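Darus sets equipment plan for second manipulation bench

2021-02-24

Darus has approved the purchase plan for a second bench at its manipulation lab, with delivery of the main items scheduled for September. The plan covers two grippers, three cameras, mounting hardware and one workstation. Clesto will supply the grippers under the terms used for the first bench.

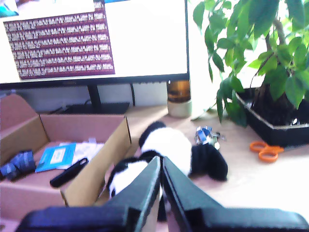 Finger pads are budgeted as consumables. Each set is rated by Clesto for 180 hours of contact work, and the lab will hold 13 sets in stock. Objects for box-packing and pick-up tasks come out of the general supplies account and need no separate approval.

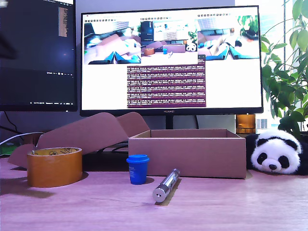 Nuala Phelan objected to the single workstation, saying that a shared machine would have to log both benches and that storage would run short before the grippers wore out. She asked for a second unit in the same order.

The request was deferred. A storage expansion priced at $2,966 was added instead, and logging load will be measured once both benches are running.
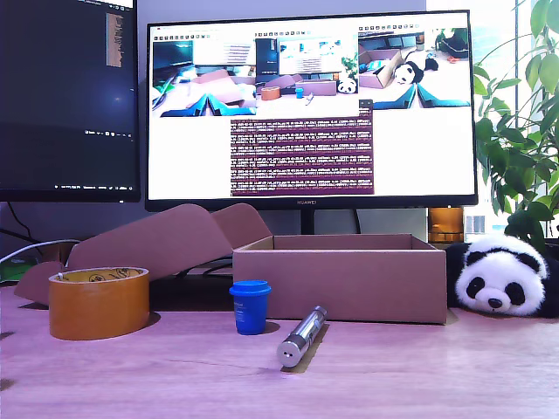

Installation is planned for 108 staff hours, including calibration of the wrist cameras. Kanini Mwakalinga will handle acceptance tests. Final payment to Clesto is held until both grippers pass. 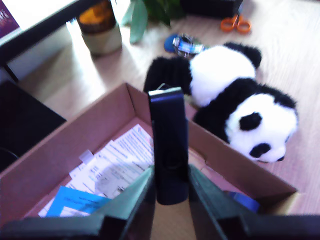
Will the first bench be shut down during installation?
Work on it continues, except while the network switch is being replaced. Users will get notice by email.

Quotes for spare camera cables are still open and go to Marloes Jansen.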